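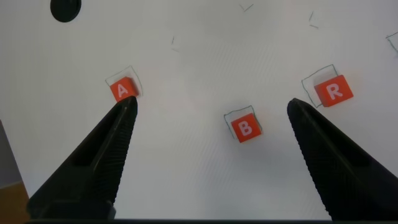 Our office gave up assigned desks in October and handed the whole business over to a booking app called Nirnonow. I've put off writing about it until I'd used it long enough to be fair. The idea is that every person coming in has a spot waiting, the spots have letters, and nobody has to think about it. On a planning diagram it must have looked as tidy as the orange-red blocks with the white A, B and R on them, every one with a square drawn on the white for it. People don't stay in their squares. They come in with a bike helmet and a bad back and want to sit beside the person they're working with.

I work at Brotine, in payroll, on the fourth floor. There are 231 of us on the books and a good deal fewer desks than that now, after we gave a floor back to the landlord. I don't object to the arithmetic. Most of us are home two or three days a week and the old floor was quiet enough to hear the fridge.

The way it works is you open the app the evening before, or earlier if you're organized, and choose a zone and then a desk. Zones are lettered and desks are numbered. In the morning you tap your phone on a small grey puck stuck to the desk and it lights green. If you haven't tapped within 30 minutes of your booking, the desk goes back in the pool and someone else can take it. Under the desk there is also a heat sensor made by a company called Kikuchi, and it tells the system whether there's a person sitting there.

The heat sensor is what got people talking. It was mentioned in the announcement email, in the second-last paragraph, under a heading about energy savings. Most of us found out when Iona Pringle dropped a pen, went under the desk after it and came up asking what the box was.

I asked our facilities manager, Marion Kinnear, what it records. She was good about it and sent me the one-page summary. It records occupied or not occupied, every few minutes, by desk. It doesn't have a camera or a microphone. It doesn't know who is in the chair. But the booking knows who is in the chair, and the booking and the sensor feed the same dashboard, so I don't see that as much of a distinction. If desk B12 is booked to me and B12 is cold from ten until noon, anyone who can open the dashboard can work that out.

Marion said managers can't see it at the desk level, only the zone totals. I believe her. I also process pay for a living and I've seen what happens to "only the totals" when there's a dispute over somebody's hours. I asked how long the data is kept and she didn't know, and went and found out, and the answer was that it was kept until someone decided otherwise. That has since been changed to six weeks. I'm pleased about that and I would like it written into the policy. At the moment it's in an email to me.

As for the everyday side, some of it is better than I thought it would be. I'd had the same desk for years, beside the printer, and hadn't noticed how tired I was of the printer. I've sat by the east windows a lot. I've met Innes Gunn from procurement, whose emails I had been answering for ages without knowing what he looked like. We now sort out supplier code problems in a couple of minutes at the kettle.

Some of it is worse. Payroll is four people and on the two days before a pay run we need to be together. The app lets you book as a team, but only if one person makes the booking, and only as far ahead as the calendar is open, which is two weeks. If marketing gets in first we end up scattered. Last month Effie Purves was over by the lifts and I was at the far end, and we spent the day on the phone to one another on the same floor. I had paper files with me that I'm not supposed to leave lying about, so I carried them back and forth in a tote bag.

The other trouble is the 30 minutes. My bus is late a couple of times a month. If I've booked from eight and the bus gets in at twenty to nine, my desk is gone, and if the floor is busy I'm at the long counter by the window on a stool. You can extend the booking from your phone, but the app logs you out overnight and wants a code sent to your work email, and I don't have my work email on my phone and don't plan to. I've started booking from nine. I suspect plenty of people have done the same, and someone looking at the dashboard will conclude we all start at nine.

Then there's equipment. I use a left-handed mouse and a footrest, and both used to live at my desk. We were each given a locker by Cestico, the same outfit that did the carpet. The lockers are narrow and the footrest doesn't fit. It sits on top with a sticky label on it, and so far it has been there every morning. If you need a particular chair for medical reasons you can get a fixed desk, but you have to apply, and the form asks for a doctor's letter. Greer Ritchie, who has had the same chair since before I started, had to pay her doctor for a letter to keep sitting in it. She has been told she can claim the cost. I told her to send it to me and I'd see it got through.

What I'd change, if anybody at work reads this:

Give teams with fixed deadlines a standing booking. We know the pay dates a year ahead.

Make it an hour instead of 30 minutes, or don't release desks at all before ten when the floor is half empty.

Put what the sensor does on a card on the desk, in plain language, with the six weeks on it.

Drop the doctor's letter for anyone who already had special equipment.

I raised the first two with Marion and she has passed them to the vendor. The standing booking does exist, but it's in a higher tier of the product and we didn't buy it. The release time is a setting and she is going to ask if it can be moved.

A couple of people have asked me if I'd want to go back. I wouldn't mind having my drawer back. I had a cardigan in it, and a decent stapler, and the spare cable I now have to borrow from reception. I don't miss the desk. I'd give the whole thing another few months and see whether the pay run days get fixed, and I'll add a note underneath if they do.

Comments are open but I'm slow to approve them, especially at month end.

Last updated: October

Print this post | E-mail this post

This site uses cookies to remember your preferences and count visits. By continuing to read you agree to their use. Accept | Cookie settings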